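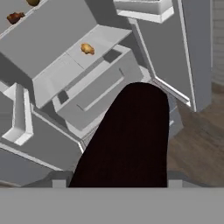

Barnari opens simulation lab for February demonstration

February | Staff report, Poltness Technical Bulletin

Barnari opened its simulation lab in Poltness to visitors for an afternoon in February, with a program centred on robot handling of food items in a rendered kitchen. The session started at 2 pm and ran in two parts, a technical talk followed by a demonstration on the wall screen.

The kitchen is one of 22 room layouts held in Rokuritz, the simulation package the lab has used for its household work over the past year. Each layout has drawers, doors and appliances modelled as separate bodies, so that a collision between the gripper and a cabinet front is registered as contact and logged. Food items carry their own mass and friction values. Staff said irregular shapes remain the harder case, as a grasp that is stable on a round item may slip on a lumpy one when the wrist turns.

Visitors were shown the work from two viewpoints. The close view looks past a dark gripper finger towards the white and grey cabinetry, with a golden-yellow food item resting on top of the drawer unit. The wider view takes in the arm and the counter. The lab records both, and operators can switch between them during playback.

Much of the talk dealt with the gap between simulated and physical results. The current batch consists of 2054 runs, and almost 12 per cent were set aside after review, mainly for objects passing through a surface at the moment of contact. The lab has since shortened the physics time step. Run times are longer as a result – an acceptable cost, staff said, for overnight jobs.

The second half covered work at the sink. The basin is shallow with a raised rim, and the fingers have to point downward to reach an object inside it. Clearance at the rim is checked before the descent begins, and the approach is replanned if the margin is too small.

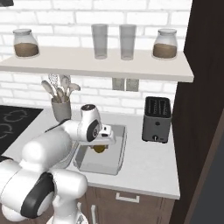 Questions and next steps

Questions from the floor concerned lighting, licence terms and the handling of liquids. Liquids are outside the scope of the present model. Lighting is fixed for now, although a randomized version is being tested on the Hayashi layout set, a smaller group of kitchens with narrower counters.

The lab intends to repeat the sink task on a physical bench once the replacement wrist sensor has been calibrated. Results will be published on the Barnari website along with the list of rejected runs. A further open afternoon is planned – registration details will be sent to those on the mailing list.

12 shares | 2 comments

Contact the newsroom | © Poltness Technical Bulletin | Back to top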